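# budelon-labels

Word list of bilingual packaging terms, kept for the Plodell pantry catalogue. It holds 800 entries in 27 categories, one tab-separated file per category.

Columns: `term`, `translation`, `script`, `note`. Spelling is Australian (colour, flavour, litre). Vertical and horizontal layouts of the same term share one row – the layout goes in `note`. 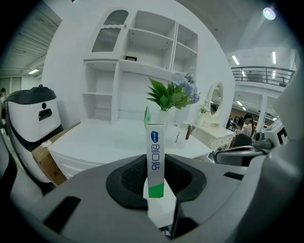 Brand names are left out unless they double as the product name. Two categories, tea and biscuits, were re-sorted in August and still have blank notes.

Build with `make lists`. Output goes to `out/`. The older Pendotum export is no longer updated.

Licence: CC BY 4.0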